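Hallard open day, who else went?

plarn_kettle
Just back from the Plarnengate open day at Hallard and still buzzing! Queue was long (the chap on the door had clicked 1,114 people through by lunch) but the two-armed packing table was worth every minute. You stand really close. Snacks and a little box on the wood, basket at the back, one white arm either side.

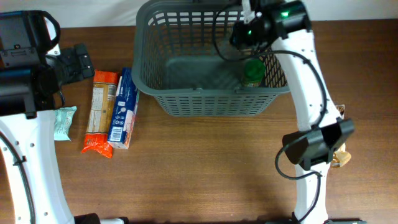

I stayed for three goes and would have stayed for more if my daughter hadn't wanted chips. Sakda Suwannarat was running it and answered everything, even my daft question about crisps.

mossgate16
Went in the afternoon. Nice people, but it's slow. My nan packs faster than that.

plarn_kettle
Slow, yes, but did you see how gently it let go of things? I loved that bit.

Wattanapong_fan
Slow doesn't bother me. What I'd like to know is how it does with stuff it hasn't met before. Sakda told our group they'd done 2,364 practice runs, all on shopping like that.

mossgate16
Exactly my point. Give it a bag of loose satsumas.

dob_in_the_shed
I asked about fruit! They want to try it by October. Also the Plarkeo stall next door had free badges, any left when you went?

plarn_kettle
Got two, can post you one.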